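Kasum Hand Grippers: Your Questions, My Answers
Last updated Nov 21, 2022

I run the little rental and sales desk for the Kasum, the hand-held gripper from Lalleo, and these are the things people write in to ask me. If yours isn't on the list, use the contact form and I'll get to it (mornings are best, I pack orders in the afternoon).

What do I get in the kit?

Two grippers, a charger, a soft carry case, a spare set of finger pads and a printed quick-start card. The card is short. The longer guide is a download, and please do grab it, because the part on calibration is much better there than on the card!

Who is it for?

Mostly people teaching robots to do housework. You squeeze the handle, the jaws close, and the recording goes off to be used for training. We also get a fair number of college labs and a few folks who just like tinkering. You don't need to own a robot to use one.

Can it handle cloth?

Yes, and it's the thing I get asked most. Shirts, towels, blankets, pillowcases, all fine. Cloth is where I'd tell any beginner to start, in fact, since you can't really break it. Pinch a fold, get a decent mouthful of fabric between the pads, and lift slowly. If you only catch the top layer of a thick pile, open up, go in a bit deeper and try again. Dark clothes on a busy bedspread make good practice too, and I'd mix them in early instead of saving them for later.

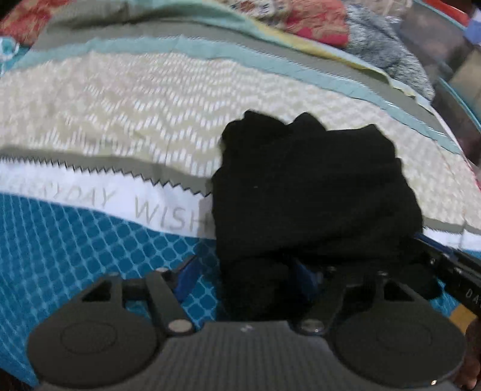

Okoro wrote in to say that the pads were great on cotton but kept slipping on a shiny jacket lining, and asked if there was a stickier version. There is! The soft pads are sold separately in packs of 9, and they swap in without tools. They wear faster than the standard ones, so I only put them on when I have a slippery job coming up. Okoro also wanted to know if the two kinds can be mixed, one on each jaw. You can, but I don't love it. The grip gets lopsided and thin fabric tends to creep toward the softer side.

Do I really need both grippers?

For folding, I'd say so. One holds the cloth, the other moves the free edge. For picking things up and dropping them in a bin, a single one will do, and we rent singles at a lower rate. Plenty of people start with one and come back for the second.

How long does the battery last?

I get through a morning on a charge, with breaks. Your mileage will depend on how often you stop and start. Turn it off between sessions, because standby drains it more than I'd like (I've passed that along to Lalleo).

Is it heavy?

You'll notice it by the end of a long session. I switch tasks every 30 minutes or so and shake my hands out. If you've got small hands, ask me for the narrow grip insert. It's free, I just don't put it in every box.

How do I clean it?

Dry brush for lint, then a barely damp cloth on the pads. Keep water away from the joints. Lint is the big one if you're working with fleece or anything fluffy, so check where the arms meet the body and pick out whatever has wound itself in there.

What does it cost?

The two-gripper kit is $473 to buy. Rentals are priced by the week and the current rate is on the order page. If you rent and then decide to keep it, I take your first week off the price.

Where do you ship from?

Prondmont. Orders usually leave the next working day. I ship within the US only for now. Canada is something I've been looking into since April and I still don't have a good answer on the battery paperwork, sorry!

What if something breaks?

Finger pads and screws are on you, they're cheap. Anything inside the body is covered for 9 months from delivery, and that includes rentals you've converted. Please don't open the housing yourself. Write to me first with a short note on what it was doing when it quit, and I'll send a return label.

Will my old software work with it?

If you're on the current recorder app, yes. The older desktop version will see the left gripper and ignore the right one, so update before you plug in. The download link is in your order email, under the tracking number.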